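Household Waste Sorting in Endmont
Student project report, Hollance College
2021-09-06

Our group looked at how people in Endmont sort their trash at home. We handed out 200 survey forms on Oken Street and got 22 back, fewer than we wanted. Most came from apartment buildings with shared bins.

The main problem was small mixed items. People knew what to do with paper and glass, but guessed when a thing was part metal and part plastic. Old scissors and half-full bottles came up often.
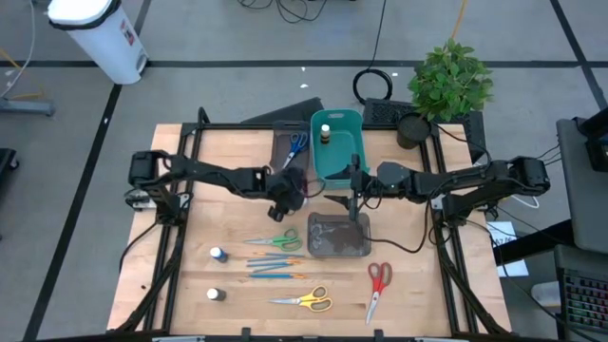

Several people said they keep such items in a drawer and deal with them later - one form said for almost 20 years. The city guide is 30 pages long and has no index.

We suggest a one-page sheet posted by the bins. The Siddiqui building already has one, made by a tenant. We plan to repeat the survey there in November, with shorter forms.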